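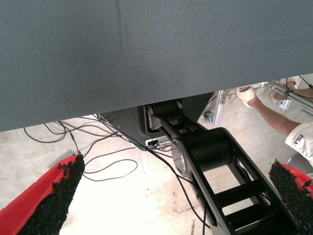
Fig. 1. Surface covering, gray-blue weave, with the concrete floor past its lower edge.

Ristance Technical Program
Mechanical Assembly, Unit 3: Gears, plate and pin

3.1 Scope

The unit covers identification of small metal gears, laying out parts on a covered table, and placing a gear on a fixed vertical pin. Shaft alignment and backlash measurement are in the next unit. Read the sections on tooth form in the Sowerby reader before the session.

3.2 Work surface

Parts are laid out on cloth. A woven cover keeps round parts from rolling as far as they would on bare metal, and it protects tooth edges when a gear is set down hard. Check it for chips and grit before any part goes down. Dark specks on a gray weave are easy to miss under strong light, so pass a hand over the full width.

A crease or fold line is acceptable in the outer area of the cloth. Under the plate it is not, as the plate may rock. Smooth the cloth outward from the middle and set the plate down last.

The floor is bare concrete. A dropped gear is put aside and inspected before it is used again. Look for a raised burr at the tooth tip and for a flattened corner at the end of the tooth.

3.3 Terms

Bore: the central hole of the gear.
Face width: length of the tooth measured along the axis, for a spur gear.
Pitch surface: the imaginary rolling surface, a cylinder for a spur gear and a cone for a bevel gear.
Seat: the surface the gear rests on once it is over the pin.

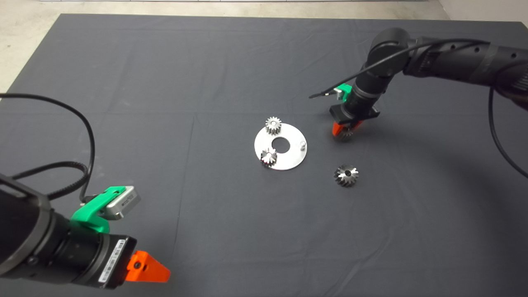 Notes: Tzu-hsuan Chow. Checked by Algirdas Uibo. Revised 9 Aug 2020.

3.4 The plate

The plate is flat and round, with a brushed silver finish and a circular hole in the middle. A short cylindrical pin stands vertically toward the right side in Fig. 2. The gear goes over the pin, bore first. The hole in the plate takes no part in this exercise.

Wipe the plate in the direction of the brushing. Do not lift it by the pin.

3.5 Telling the gears apart

A spur gear has straight teeth parallel to its axis and connects parallel shafts. The one in Fig. 2 is standing upright near the upper left of the plate. Lay a spur gear flat before working near it.

A bevel gear has its teeth cut on a cone and connects shafts that intersect, most often at a right angle. One rests on the lower left part of the plate, close to the rim. Another is on the cloth to the lower right, where the teeth can be seen radiating around the bore.

Students regularly sort by diameter. Sort by tooth form first, then by bore. Two gears of the same outside diameter can differ in both.

3.6 Placing a gear

a. Pick the gear up by its outside. Keep the bore clear.
b. Bring it over the pin with the bore axis vertical.
c. Lower it until the pin enters the bore. If it catches, raise it and start again. Do not press.
d. Release, then turn the gear by hand through one full revolution. It should turn without lifting from the seat.

A tilted gear will jam on a close-fitting pin even when the bore is the correct size. Correct the tilt before changing the gear.

3.7 Record sheet

Enter tooth form, tooth count, bore diameter and the result of step d for each gear. Time allowed is 10 minutes, and the sheet is marked out of 100. Sheets go to Bradley Hebden, with the Nellex part number written in the top corner.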